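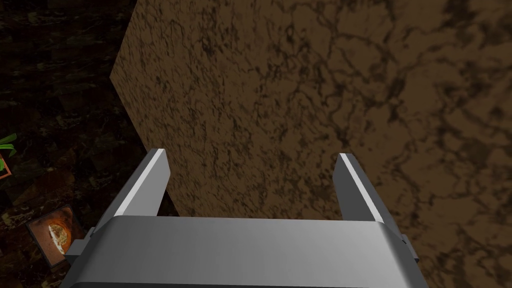 My sister-in-law has been after me for years to come along on one of her mill visits, and this May I finally said yes, mostly for the bus ride and the promise of a good lunch. I came home with two blankets, a bag of wool ends and a head so full of looms that I talked through the whole of dinner, so I suppose I owe her an apology as well as the gas money.

The mill belongs to Kiltex, and it sits at the bottom of Dorkirov where the river bends and the road gives up being a road for a while. You park on the grass by the old weighing shed. We were 14 in our group, with a good many knitters among us, and we were met at the gate by Sumathi Chettiar, who has run the visits there since she gave up the finishing room. She has a lovely soft voice, and I learned quickly to stand near the front, especially once we got inside!

We started in the wool store, and I could happily have stayed there all morning. It smells of sheep and a little of hay, and the bales are stacked well over your head. Sumathi pulled out handfuls from different ones and passed them around so we could feel how one springs back and another just lies there in your palm. The springy kind goes into blankets. The other is used for rugs, and she was quite stern with a gentleman who called it the cheap stuff.

From there you go up an outside stair to the carding room. The carding machine is a great long thing with rollers covered in tiny wire teeth, and the wool goes in at one end in clumps and comes off the other like a sheet of mist. They had it running slowly for us. I asked how often the wire has to be replaced and got a much longer answer than I expected (I enjoyed every word, though I could see people edging toward the door). 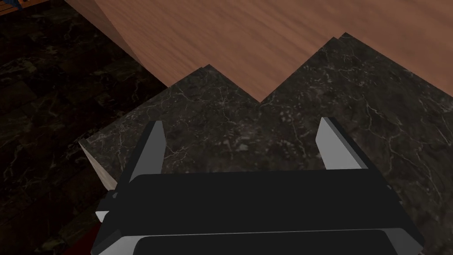 Then the weaving shed, and oh, the noise! They hand you ear plugs and you do need them. There are 4 looms working at the moment, and the one nearest the door was making up a plaid in mustard and dark green for a shop called Kassab, which apparently orders the same pattern every year and has never once asked for a change. Each warp on that loom has 3,793 threads, and every single one is drawn in by hand with a little hook before weaving can start. It takes two people the better part of two days. I have trouble threading my sewing machine, so you can imagine how I looked at that.

We ate in the old dye house, which they've turned into a canteen with long tables and mismatched chairs. Lentil soup, brown bread and a very good plum cake. The dyeing itself is sent out to Gokolden now, over on the other side of the valley, and Sumathi was a bit wistful about it. She remembers the river path with colored yarn hanging along it to dry, and her mother complaining about blue hands on the door handles.

After lunch you can walk through the finishing room, where the cloth is washed, brushed and checked over a slanted table with a light behind it. The mender showed us how she finds a missed thread with her fingertips first and her eyes second. She let me try. I found nothing at all, and she found three.

The mill shop is small and gets crowded, so if you want a blanket, go in before the tea. Seconds are kept in the baskets under the window and the flaws are very hard to spot. Mine has a pulled thread near one corner and I've already stopped seeing it.

Visits have to be booked ahead, and the stairs are steep, with a rail on one side only. Wear flat shoes and bring a sweater even in warm weather, as the wool store is chilly. The next one with space, when I last asked, was 25/07/2023, and my sister-in-law has already put both our names down.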